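Two-Arm Cell, Bench 3: Gripper and Tabletop Inspection
15 May 2026
By Rhys Doolan
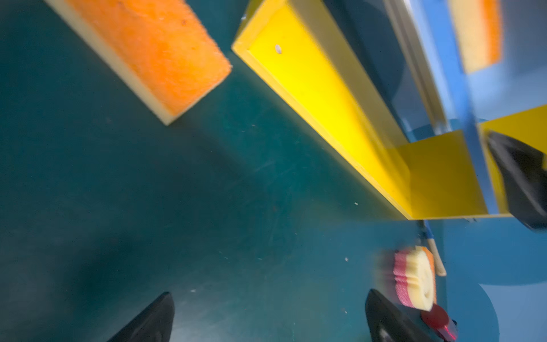 Marisol Bautista asks that finger gap be logged at both ends of the shift, as the morning figure alone hid the drift in September. The log sheet now has two columns.

Power state: arms enabled, speed limit 20 percent.

1. Fingers, left hand. Open and close 12 times. Tips parallel at full close. OK.
2. Fingers, right hand. Same test. Slight lag on opening — cable re-seated, retest OK.
3. Finger screws. Torque stripe unbroken on all. OK.
4. Tabletop. Scuffs and faint scratches, light dust, pale smudges. Wipe before the next run. Replace the top only if a fingernail catches.
5. Sponges and small parts. Inspect for tearing after 300 grasps. Discard any that shed crumbs.
6. Yellow box structure. Push on the rail by hand. No movement allowed at the corner.
7. Wrist cameras. Clean lens with dry cloth. Check focus at 50 mm.
8. Emergency stop. Both buttons, both arms. OK.

Open item: right wrist cable, recheck next inspection.

Comments (3)

Zhiqiang Zou: Item 2, which connector? We had the same lag and it was the one at the elbow.

Rhys Doolan: Wrist side. Elbow was tight.

Laimutė Sproģis: Please add the Luvo pads to item 5. They wear faster than the sponges do.

Last updated 15 days after first issue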